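In defense of the plain table

Every August the stores fill up with fall stuff, and every August I get the same itch to buy all of it. Last year I gave in. I came home from the Puldale outlet with 196 dollars' worth of garlands, gourds, candle rings and a runner so fuzzy that crumbs vanished into it forever. We ate on the couch for most of a month!

So I have a new position, and I'm ready to argue about it: a table should look like somebody could sit down and eat at it.

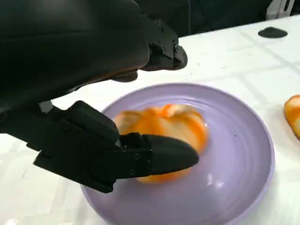

I know, I know, the Gezer catalog disagrees. Their fall spread has a centerpiece you'd need to stand up to see over (I've tried one, my neck hurt). But a plate and a mug already have color. Pick a lavender plate and a teal mug and you've done most of your decorating before you've even opened a box.

People tell me pastels are for spring. Says who? Orange looks great next to pale purple, way better than it does next to more orange and brown.

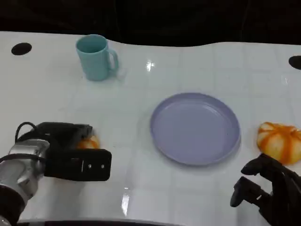 Teal mug, lavender plate, white table.

A white tabletop helps too, and I'll say that as someone who owned a dark one for years. Yes, it shines under the lights, and yes, you'll wipe it more. I wipe mine with a Varno cloth after breakfast and move on with my day.
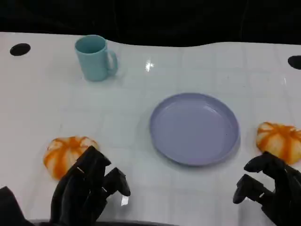

And if you really must have pumpkins (I must), keep them few and small enough to pick up with one hand. Mine live in a shoebox the rest of the year. The fuzzy runner went to my sister, who loves it, and she's welcome to the crumbs.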